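Neues aus dem Schlafzimmer, oder: Ich und das Spannbettlaken

Ihr Lieben,

eigentlich wollte ich diesmal über Gardinen schreiben. Die Gardinen müssen warten, denn nach der letzten Ausgabe kamen so viele Mails zum Thema Bett, dass ich gar nicht anders kann. Offenbar habe ich mit meinem kleinen Nebensatz über das Laken, das in der Ecke immer wieder hochrutscht, einen Nerv getroffen. Kurniawati Tarigan aus der Dienstagsrunde schrieb mir sogar gleich zwei Mails hintereinander, die zweite mit der Betreffzeile »NOCH WAS ZUM LAKEN«, in Großbuchstaben. Ich habe sehr gelacht und dann alles ausprobiert, was sie vorschlägt.

Also, das Bett in der Ecke. Ihr kennt das vielleicht: Das Zimmer ist nicht riesig, das Bett ist breit, und irgendwann schiebt man es eben mit zwei Seiten an die Wand, damit davor noch ein Mensch stehen und sich die Socken anziehen kann. Gemütlich ist es ja. Ich schlafe wahnsinnig gern in einer Ecke, das war schon als Kind so. Nur das Beziehen! Vorn geht es wunderbar, vorn kommt man überall dran, aber hinten kniet man auf der Matratze, zieht mit einer Hand das Laken und versucht mit der anderen, genau die Stelle anzuheben, auf der man gerade kniet. Wer das elegant kann, möge mir bitte ein Video schicken.

Kurniawatis erster Rat: hinten anfangen. Klingt banal, ich hatte es trotzdem jahrelang falsch herum gemacht, erst die bequemen Ecken vorn und dann mit letzter Kraft die fiese hinten. Da ist natürlich kein Stoff mehr übrig, und das Gummi springt einem entgegen. Jetzt lege ich das Laken zusammengerafft in die hintere Ecke, stülpe es dort über, streiche es an der Wand entlang und krabbele dann rückwärts vom Bett (Hausschuhe vorher ausziehen, fragt nicht). Die vorderen Ecken kommen zum Schluss, und die halten sowieso.

Ihr zweiter Rat war, das Bett zum Beziehen einfach von der Wand abzurücken. Acht Zentimeter reichen, schreibt sie, da kommt man mit dem Unterarm dazwischen. Das stimmt, und wenn euer Bett Rollen hat oder auf Filz steht, macht das unbedingt! Meins steht auf einem Teppich und wiegt gefühlt so viel wie ein Klavier. Ich habe es einmal geschafft, am Samstag, und mich danach erst mal draufgelegt. Unbezogen. Eine halbe Stunde lang.

Der dritte Tipp ging um die Höhe. Auf den Packungen steht ja immer so eine Steghöhe, und ich gebe zu, dass ich die beim Kaufen nie angeschaut habe, nur die Breite und die Länge und natürlich die Farbe. Meine Matratze hat samt Auflage mehr Höhe, als ich gedacht hätte, und mein Lieblingslaken ist dafür schlicht zu knapp. Wenn ihr also auch so ein Laken habt, das über Nacht an einer Stelle hochwandert und dort eine Wulst macht, dann messt mal nach. Mit Auflage, bitte, die vergisst man gern.

Ja, und dann die Farbe. Darüber wollte ich schon lange mal schreiben. Ich war immer Team Weiß. Weiße Bettwäsche, weiße Wand, alles wie im Hotel. Im Januar habe ich mir dann bei Dudik in der Seitenstraße hinter dem Markt ein Laken in Sand mitgenommen, eher aus Verlegenheit, weil Weiß in meiner Größe ausverkauft war, und seitdem will ich nichts anderes mehr. Sand ist so freundlich! Man sieht nicht jeden Krümel, es wirkt auch bei grauem Himmel warm, und neben einer weißen Wand sieht es nicht so aus, als hätte man beim Einrichten aufgegeben. Die Verkäuferin meinte, der Ton heiße in jeder Saison anders, mal Düne, mal Khaki, mal Leinen, und es sei doch immer derselbe.

Dazu passt fast jedes Blau, das nicht zu laut ist. Schieferblau, Rauchblau, so ein müdes Indigo, wie es alte Arbeitshemden haben. Ich habe mir aus der Serie Elta zwei Kissenbezüge in diese Richtung geholt und überlege noch, ob die Decke auch blau werden darf oder ob das dann zu sehr nach Strandbude aussieht. Meinungen dazu gern an mich, ich bin da wirklich unentschlossen. Meine Schwester sagt Strandbude. Meine Schwester hat aber auch ein lila Sofa.

Überhaupt, Knitter! Das war die andere große Frage in euren Mails: bügeln oder nicht bügeln? Eine Leserin bügelt alles, auch die Spannlaken, sogar die Gummiecken, und ich habe größten Respekt. Ich selbst bügele keine Laken mehr. Ich nehme sie aus der Maschine, schlage sie am Fenster kräftig aus, hänge sie möglichst breit auf und ziehe sie beim Überspannen mit der flachen Hand glatt. Ein paar weiche Falten bleiben immer, vor allem quer, dort, wo der Stoff über die Matratze gezogen ist. Ich mag das inzwischen. Ein Bett darf so aussehen, als würde jemand darin schlafen.

Womit ich bei meinem eigentlichen Laster wäre. Ich lege Sachen aufs Bett. Immer. Das Hemd von gestern, das noch nicht in die Wäsche muss, aber auch nicht zurück in den Schrank darf. Das Staubtuch. Die Strickjacke, die ich »gleich« wieder anziehe. Ein schönes großes glattes Bett zieht so etwas geradezu magisch an, und abends wandert der Haufen dann auf den Stuhl und morgens vom Stuhl zurück aufs Bett, und so geht das tagelang hin und her. In der Runde haben wir darüber lange geredet, und es gab die unterschiedlichsten Lösungen. Haken an der Tür. Ein stummer Diener, den eine von euch beim Flohmarkt in Buenaventura ergattert hat (so heißt bei uns der alte Tanzsaal, nicht dass jemand denkt, wir fliegen zum Trödeln nach Südamerika). Ein Korb unter dem Bett nur für »zwischendrin«.

Ich teste gerade die Haken. Es sind vier Stück, und ich habe mir vorgenommen, dass nichts aufs Bett kommt, solange noch einer frei ist. Zwischenstand nach sechzehn Tagen: Die Haken sind meistens voll. Vielleicht habe ich einfach zu viele Sachen im Zwischenzustand.

Noch ein Wort zur Wand, weil Kurniawati danach gefragt hatte. Wenn das Bett direkt an der Wand steht, sieht man dort irgendwann jede Macke. Man stößt mit dem Bettpfosten dran, man lehnt ein Buch dagegen, man zeichnet beim Ausmessen etwas an und vergisst, es wegzumachen. Bei matter weißer Farbe ist Wischen so eine Sache, da gibt es gern einen glänzenden Fleck, der schlimmer aussieht als der Strich vorher. Ich nehme erst einen weichen Radiergummi und ganz wenig Druck. Wenn das nichts hilft, einen kleinen Pinsel und einen Rest der Originalfarbe, hauchdünn aufgetupft. Hebt euch also immer ein Marmeladenglas davon auf und schreibt drauf, für welches Zimmer es ist! Bei mir stehen drei Gläser ohne Beschriftung im Keller, alle weiß, alle ein klein bisschen anders.

Für abgeplatzte Stellen, wo richtig ein Stückchen fehlt, reicht feine Spachtelmasse aus der Tube. Mit dem Finger rein, glatt ziehen, trocknen lassen, dann tupfen. Von Seltbridge gibt es ganz kleine Tuben, die nicht gleich nach einmal Benutzen eingetrocknet sind, weil sie so schnell leer werden.

Beim nächsten Treffen bringt bitte jede und jeder ein Laken mit, gern auch ein störrisches, dann üben wir zusammen das Falten. Ja, das Falten von Spannbettlaken! Kurniawati behauptet, sie bekommt daraus ein ordentliches Rechteck hin, und das möchte ich sehen. Meine sehen im Schrank aus wie Brötchen. Kaffee ist da, Kuchen gern mitbringen, beim letzten Mal hat er ja nicht ganz gereicht (ich sage nur: Mohn-Streusel, ich hätte so gern ein zweites Stück gehabt).

Und schickt mir weiter eure Ecken, eure Farben und eure Tricks! In der nächsten Ausgabe geht es dann aber um die Gardinen, fest versprochen. Wer schon eine Meinung zu Schlaufen oder Ösen hat, darf sie mir gern vorab schreiben.

Bis bald und schlaft gut

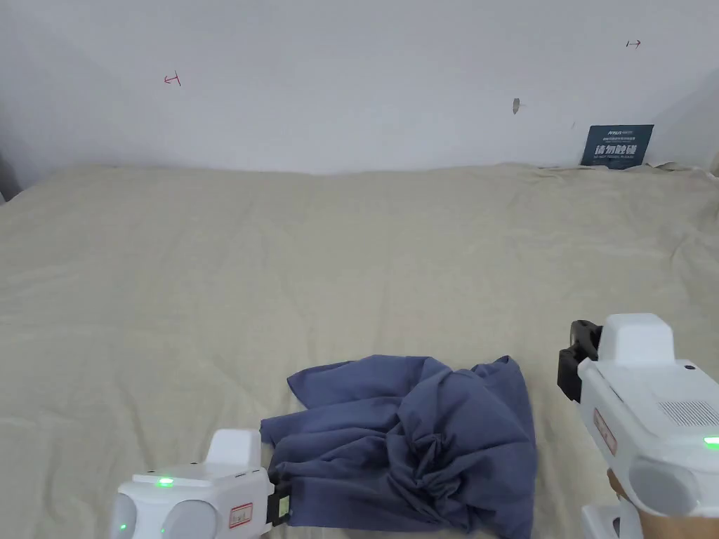 Sand und Schieferblau an weißer Wand, mit Wulst am hinteren Lakenrand.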